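Bring back the railing

Landlords hate them. Developers hate them more. Try finding a new apartment building put up in the last ten years with a proper wood railing on it, slats and all, something you can lean on in June with a coffee and not feel like you're in an airport. You won't. It's glass. Glass panels, steel posts, wipe-clean everything.

I've had enough of glass.

My building went glass two years ago. Before that we had wood, painted maybe six times, green under brown under some kind of cream. Ugly? Sure. But you could hang a planter off it. You could tie a tomato to it. Kids could look through the gaps at the street without leaving a face print. Now there's a face print at three-year-old height on every balcony up to the fifth floor and a letter every month telling us to clean them.

The letter comes from Grultard, who manage the place. They also sent the bill - $1188 per unit, spread over the year, for "edge protection renewal." Edge protection. That's what they call a railing now.
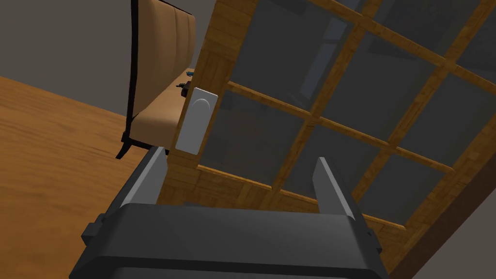

Wood and floor, seen through the gap.

My neighbor Conceição Sequeira grew beans on hers for about 49 years. Same balcony, same pots, her mother's beans before that. Strings up the slats in spring, a green wall by July, shade for the whole kitchen. She asked Grultard what she was supposed to string them to now. They suggested a freestanding trellis. Then they wrote to her in August saying freestanding items over waist height were not allowed. Same company, same letterhead. She's growing parsley now.

And I know the argument. Wood rots. Wood needs paint. Somebody leans on a bad one and there's a lawsuit. Fine. All true, I'm not going to pretend a rotten railing is charming. My uncle went through one on a porch on Kuruc Street and he was picking splinters out until Christmas. But you fix it. You pull the bad slat, you cut another one, you nail it in, you're done by lunch. When a glass panel cracks you wait. Ours on the fourth floor waited eleven weeks with a sheet of plywood over it, on special order from Flakeck, and the guy up there lived in the dark the hole time.

Also the heat. Glass stops the breeze dead. Slats let it through. People worked this out a long time ago, everywhere hot, without a consultant. You want privacy and air at once, you put up lattice. It breaks up the sun, it throws those nice crossed shadows, nobody across the way can see you in your bathrobe unless they really put some work in. With glass I am on display. I eat breakfast like a fish.
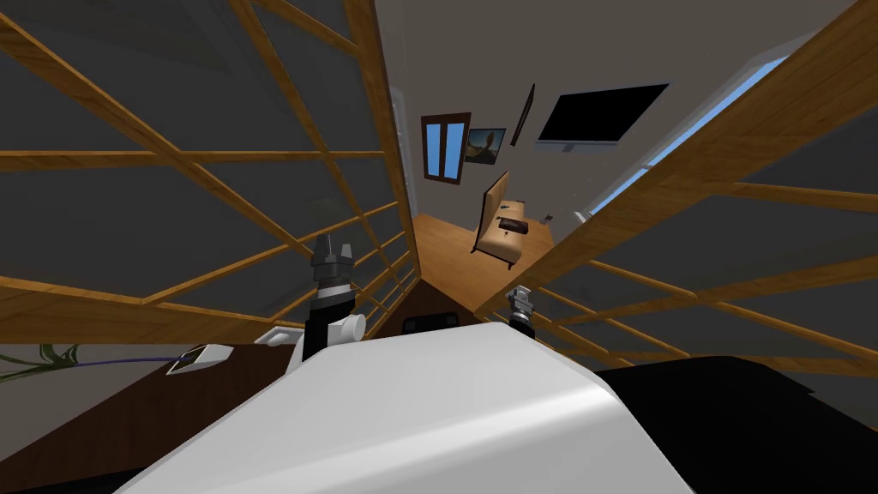 Two lattice railings, closing in on each other.

Sandrine Carré, who wrote the letter to this site last Friday saying people like me are "nostalgic for maintenance" - ok, good line. But yes. I am. I liked the Saturday when everyone was out there with a brush and bad music going. That's how I met half the floor. You don't meet anyone waiting for a panel.

She also says glass protects the view. What view? I look at a parking lot and the back of the Gurnance furniture store. I would pay extra for less view.

I'm not asking for a law. I'd like the planning office to stop treating wood as the weird option that needs a extra form and an engineer's letter, when glass sails through on a checkbox. Same form for both. Same inspection. Let the tenants vote on it, since they're the ones paying. My bet is that wood wins in any building where people really use their balconies, and the ones who only look at theirs can keep the glass.

Conceição says if it comes to a vote she still has the string.

27 comments | 64 shares

Contact us | Copyright, all rights reserved | Back to top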